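Household tips: writing page titles and descriptions for a home tips site

The title tag and the meta description are the two pieces of text a searcher reads before deciding whether to open your page. On a site of kitchen and workshop tips they deserve the same care as the tip itself. The notes below come from a cleanup of 97 pages on Mimaveck, a small household site.

Put the task first

Searchers type the problem they have. "Remove rust from a cast iron pan" is a better opening than "Grandma's best kitchen secret." Name the object and the job in the first few words. The site name goes last, after a dash or a vertical bar, and can be dropped on long titles.

One page, one job

If a page covers descaling a kettle, sharpening a chisel and storing onions, no title will fit it. Split the page. Each new page takes its own address, and the old address should redirect to whichever part drew the most visits. Check the redirect in a private browser window, where an old cached copy won't mislead you.

Title length

Search engines cut titles by width on the screen, so a strict character limit is only a guide. Capital letters and the letters m and w use up room quickly. Read the first half of the title alone. If it still names the job, the cut will do little harm.

Descriptions

Write one or two plain sentences. State what the reader needs and how long the job takes:

Clean a clogged faucet aerator with white vinegar and an old toothbrush. Takes 11 minutes plus soaking time.

Do not repeat the title. Do not list keywords. A search engine may replace your description with a passage from the page, and it does this more often when the description is vague. Leave it blank only on archive and tag pages.

Duplicates

Export all titles to a spreadsheet, sort the column and look for repeats. On Mimaveck we found 6 pages called "Storage Tips." They became "Store Flour in a Humid Kitchen," "Store Paint Cans Over Winter" and so on. Where two pages answered the same question, the shorter one was folded into the longer.

Dates and numbers in titles

A year in a title has to be changed every year -- if you will not do it, leave it out. Seasonal pages are different. A page on keeping a pantry cool can carry the word July if that is when people look for it, but the address should stay free of dates so it can be reused.

A number is useful when it matches the page. If the title promises 11 uses for baking soda, the page should have 11 headings, and someone should check after every edit.

Headings on the page

The main heading may differ from the title tag, but a reader who clicks "Unstick a Swollen Drawer" should see those words or something close to them at the top. Long introductions before the first step send people back to the results.

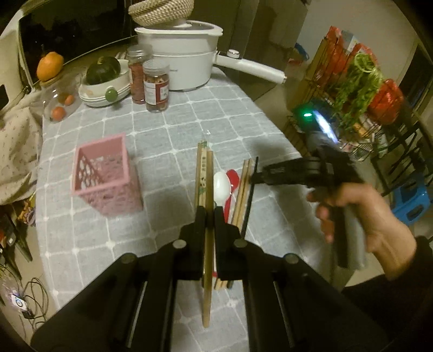 Dineo Mahlangu wrote in to disagree on one point: "I rewrote 300 descriptions on a recipe and repair site and left the titles alone. Clicks went up on the repair pages and stayed flat on the recipes. I would do descriptions first if time is short." Her order is reasonable for a site whose titles already name the job. Ours did not.

Keeping a record

Before changing anything, save the old title, the new title and the date of the change in one row. Wait several weeks before judging the result. Change the title or the description, not both at once, or the cause of any movement will be hard to find. Pages with very few impressions can be edited freely; their figures are too small to compare.

Boris Kadlec keeps our sheet and adds a column for the search phrase each page is meant to answer. Two rows with the same phrase usually mean two pages to merge.

Last revised October 26, 2024.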